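Shakya Festival Notes: README

Shakya is a small, hand-built collection of short notes on religious and seasonal festivals, with a soft spot for the ones that end in a big shared meal. Each note says what the day is called, who keeps it, what people buy, cook or give, and the story told about it. I started it because I love this stuff and kept losing my own scraps of paper (so many scraps!).

The current release has 200 notes in one plain text file. Most are a paragraph or two long. A few of the harvest festivals run on much longer, and I have no plans to trim them.

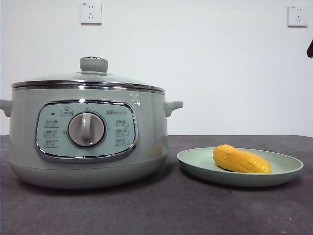 What's in a note

name: the most common spelling in English, followed by any others I've come across
season: a month, or two months where the lunar date moves around
kept_by: the community or communities, in their own words where I could get them
customs: free text, and the best part of the whole thing
food: dishes tied to the day, including fasting foods
story: the legend or history behind it; up to 3 versions, because people tell them differently and I like having them side by side

Dates

Lunar festivals move, so there are no exact dates in the file. If you need this year's day, check a local calendar. Neighboring towns can land on different days for the same festival, and both are right as far as these notes are concerned.

Getting started

Unpack the archive and open shakya.txt in anything that reads UTF-8. Notes are separated by a blank line and a row of 5 equals signs. The Zotgate importer reads it as is. For Gikura you'll have to rename kept_by to community first, or it skips the field without a warning.
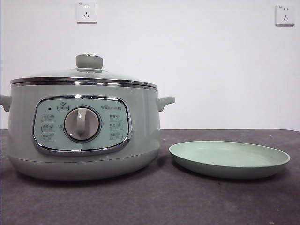
The food field is the one I get the most mail about, and it's still thin for the winter festivals. If your family makes a rice pudding or a lentil dish for one day of the year and no other, please send it in! Home spellings are welcome, and so are arguments about sugar.

Known problems

Clitoline exports drop the accent marks in names
2 spring festivals share a name and are easy to mix up; check kept_by
the August entries haven't been proofread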